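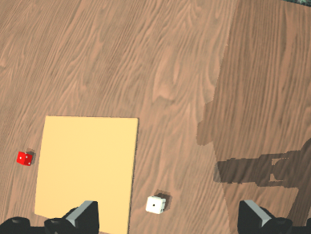

A wooden tabletop with a pale yellow square on it.

The Clurnberg Library Service is changing the way overdue items are handled. The new arrangements start in June and apply to all branches, including Darnstead and the mobile stop at Pridau. This thread sets out the main points for members.

1/ Daily fines on books, audiobooks and magazines will end. This applies to adult tickets. Children's tickets have carried no fines for several years and remain as they are.

2/ Existing fines on adult tickets will be cleared when the new system opens. Members need not apply or visit a branch. Charges for lost or badly damaged items are separate and will stay on the account until they are settled.

3/ The standard loan period will be 24 days. It was previously 21 at Clurnberg and 28 at Darnstead, a difference left over from the time when the two branches were run separately. Items already on loan keep the date printed on the receipt.

4/ Loans will renew automatically up to 4 times, unless another member has reserved the item. A notice will be sent by email or text on the morning of each renewal. Members who prefer a letter should tell the desk, as letters are sent only on request.

5/ An item not returned 13 days after its final due date will be treated as missing, and the ticket will be paused. A paused ticket cannot be used to borrow or reserve. It may still be used for the public computers, the study rooms and the newspaper archive.

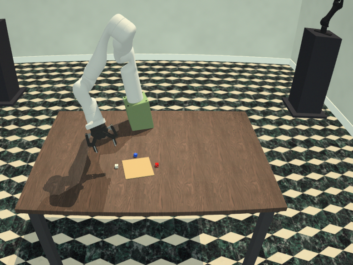 Reply from a member: I have had a book out from Pridau since before the winter and have been too embarrassed to bring it back. Will I be charged for it if I hand it in now?

6/ No charge will be made. Any item returned in usable condition will be accepted, however long it has been out, and the ticket will be restored the same day. Members who would prefer not to come to the desk may use the returns box at any hour. There is no need to enclose a note.

7/ Several members have asked how the income from fines will be replaced. Fines brought in less each year and took a good deal of desk time to collect. In the survey held before the decision, 73 per cent of those who replied were in favour of ending them. The remaining replies raised fair concerns about waiting times for popular titles.

8/ On that point, reserved items will not renew, and new fiction in high demand will be lent for two weeks only. Such books will carry a green label on the spine. The waiting list for each title can be seen in the catalogue under the Koster tab, named after the software the service now uses.
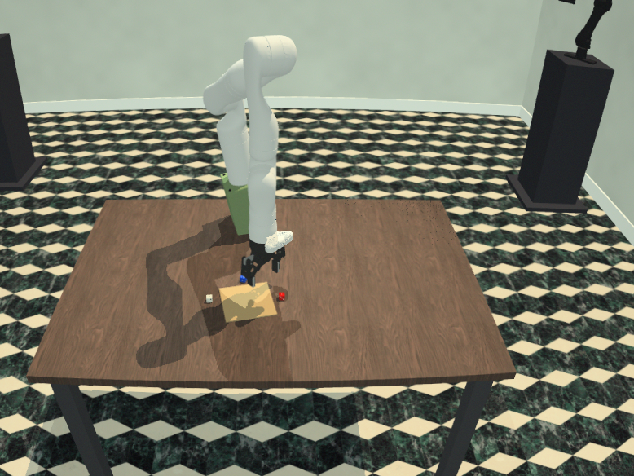

Items borrowed from other library authorities are also outside the new arrangements. The lending authority sets its own dates and charges, and the service is obliged to pass these on. The terms will be given in writing before the loan is agreed.

9/ The Clurnberg desk will open an hour early each Saturday during the first month for questions about accounts. Please bring your ticket or something showing your current address.

10/ Printed copies of these terms, including a large print edition, are held at every desk. Replies to this thread are read on working days.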